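Progress report to the Nogueira Fund
Project: Piltik toy library and family reading room, Brornilport
Prepared by Adalberto Dantas, project lead
July 16, 2018

We have had a wonderful few months, and I'm very glad to be writing this one. The toy library opened its doors on time, the shelves are full, and families are coming back week after week. Your grant paid for the shelving, the first round of stock and the part-time post at the front desk, and all of it is in daily use.

Membership

At the close of this reporting period we had 213 families signed up. Our target for the whole first year was 200, so we got there early! Most of them live within walking distance, but a good number take the bus in from the harbor side, where there is very little for children under school age. Sign-up takes one visit and a proof of address. We dropped the deposit after the first month, and so far losses have been small - a few puzzle pieces and one xylophone mallet.

The collection

We now hold 456 items. Wooden puzzles and train sets go out the fastest, and dolls' houses are booked well ahead. Board games for the over-sevens have been slower than I hoped, so we moved them to the shelf by the door and printed a short list of what suits which age. Borrowing went up as soon as we did that. Soft toys were a late addition to the plan. We had worried about hygiene, but parents kept asking, and we agreed to start with a small set.

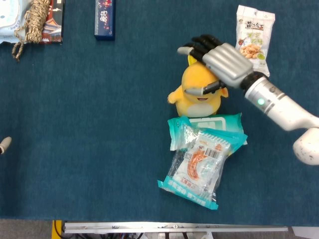 How are soft toys cleaned between loans?
Each one goes through a warm machine wash in a mesh bag when it comes back, dries overnight on the rack, and has its seams checked before it returns to the shelf. Anything with a loose eye or an open seam is set aside for mending.

The wash routine adds time to the closing shift, and I have built that into the new rota. The second-hand washer is holding up well, though the drain hose had to be replaced in the spring.

Reading room

Story hour now runs twice a week, with five readers taking turns. We began with picture books in English and then added Portuguese, which brought in several grandparents who had never been inside the building before. They stay on for coffee afterward, and two of them have joined the reader list. I would love to add a third session, but the room is used by the homework club on the remaining afternoons.

The catalog

We moved from the paper cards to Indico, the lending system described in our proposal. Entering everything took longer than planned, mostly because games had to be checked piece by piece. Reminders now go out on their own, and late returns have dropped.

Budget

Spending is in line with the plan, apart from two lines. Shelving came in under the estimate, and printing went over after we redid the age guide. With your approval, I would like to move what is left from shelving into replacement parts and repairs.

Next steps

In September we start monthly visits to the harbor side with a van-load of toys for families who can't easily get to us. The van is booked, the parish hall has given us a room, and the first visit is open to members and non-members alike. I will send the attendance sheets with the next report, along with the final repair costs.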